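Why Blocks Stay Up: A Guide for Young Builders
Korkent Children's Museum - Learning Pages

Building blocks are among the oldest toys still in daily use. Children stack them, line them up, knock them over and begin again. The Building Room at the Korkent Children's Museum holds 3619 blocks, and visitors may handle every one of them.

What holds a tower up?

Every object on Earth is pulled downward. This pull is called gravity. When a block rests on a table, gravity pulls it down and the table pushes back up. The two are equal, so the block stays where it is.

A second block placed on top will also stay, as long as enough of it sits over the first. Each object has a balance point, known as its center of gravity. For a plain block, this point is in the middle. If the middle of the top block moves past the edge of the block underneath, the top block will tip and fall.

Try this with 2 blocks of the same size. Set one on the other and slide the top block sideways, a little at a time. Stop when it begins to wobble. The block is now close to its tipping point.

Wide or narrow?

A tower with a wide base is steadier than a tower with a narrow one. Builders of real houses follow the same rule. Look at the bottom of a tall building the next time you pass one - the lowest part is often the widest.
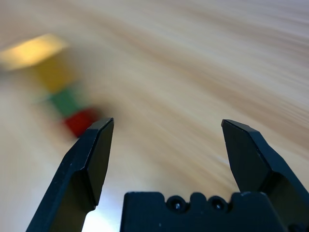

Color does not change how a block balances, but it is a great help in planning. Builders who sort by color can describe a design to a friend and repeat it later. A row may start with two yellows, one paler than the other, and go on to green and then red, with the last three set close together like steps. Another builder can copy that order on any table. A row that repeats its colors again and again is called a pattern.

Words to know

Gravity: the pull that draws objects toward the ground.
Base: the bottom part of a building or tower.
Pattern: an order that repeats.

Text by Aino Kallio. Reviewed for the museum by Mitali Munshi.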